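Drusik Two-Arm Bench: Set-up Guide
Section 4. Running the paired-start comparison

What this section covers

Drusik learns a task from recorded demonstrations, and the paired-start comparison is our favorite way to find out how much of a task it has really picked up. You run the same trained policy from two kinds of starting layout, one it has met often and one it has hardly met at all, and look at the gap. It takes an afternoon, it needs no extra hardware, and the results are a lot of fun to read!

Finish Section 3 (arm calibration) first. The numbers you get with arms that are out of calibration can't be compared with ours, or with each other.

4.1 Before you start

1. Load the policy you want to test. The 384-episode checkpoint is the default and is the one used in the Stanex report.
2. Open the run sheet and fill in the policy name, the operator and the object set.
3. Send both arms to the rest pose. Check that the purple line on each arm hangs free through the whole move and doesn't catch at the elbow.
4. Wipe the tabletop. Old scuffs are fine and can stay.

CAUTION: Keep your hands outside the walls while the arms are powered. Press the stop button before you reach in to move an object, every time, even for a small nudge.

4.2 Choosing the object sets

The comparison works best with one soft set and one rigid set. We use cloths in a clear wire basket for the soft set and plates in a wire dish rack for the rigid one. The container goes on the left side of the table, turned at an angle to the walls, and the middle of the table stays clear.
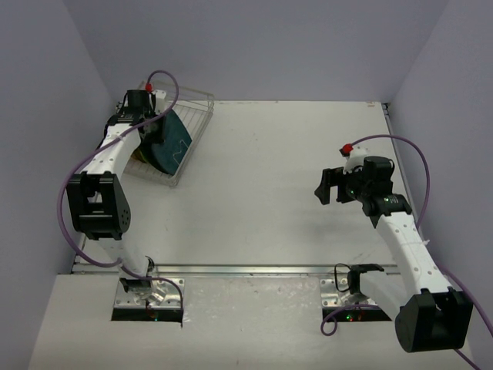 Soft set first, rigid set second.

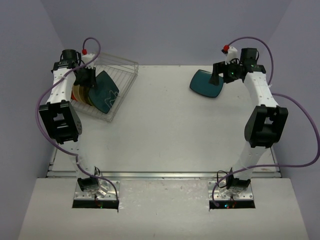 Words and bench work: Ragnvald Lie and Ebbe Amundsen
Griltura user guides, revised 6 August 2018

The same dark teal turns up in both sets, on a cloth and on the plates, and we would keep it that way if you can. Early on we had a policy that seemed to know a plate from a cloth, and all it had learned was color. With matching colors it has to go by shape.

4.3 Running the trials

1. Put the container back on its tape-measured position from the run sheet. A shift of a finger's width is enough to change the result.
2. Lay out the objects for start A (the familiar layout).
3. Start recording, then start the policy. Let it run until it stops on its own or the timer ends.
4. Mark the trial as done, partly done or failed. Write down which arm made the last contact.
5. Repeat until you have 17 trials for start A.
6. Switch to start B and do the same number again.

Note: Alternate the object sets between days, not between trials. Swapping a basket for a rack after every run sounds fairer, but we kept making placement mistakes and had to throw out a whole morning.

Note: If one gripper closes on nothing and opens again, let the trial go on. Retries are some of the best data you'll get, and the Ghiță scoring script picks them up by itself.

CAUTION: If a plate leans against a finger after the policy stops, support the plate by hand before you open the gripper, with the stop button pressed.

4.4 Reading the result

The script gives one gap score for each object set, from 0 to 100. A low score means the policy does nearly as well from start B as from start A. In our January runs the soft set came out at 47, and we were sure the rigid set would be worse. It was 2! We ran it all again and got the same thing, and we've been arguing happily about it ever since. Ebbe's view is that a rack limits where a plate can go, so an odd start looks less odd to the policy. Ragnvald thinks the cloth demonstrations were simply too much alike. Both ideas can be tested with the settings in Section 5.

If your gap score comes out below zero, check that starts A and B weren't swapped on the run sheet.

4.5 Putting things away

1. Send both arms to the rest pose and power down.
2. Copy the recordings before you close the run sheet. Closing it clears the trial buffer.
3. Store each object set with its own container.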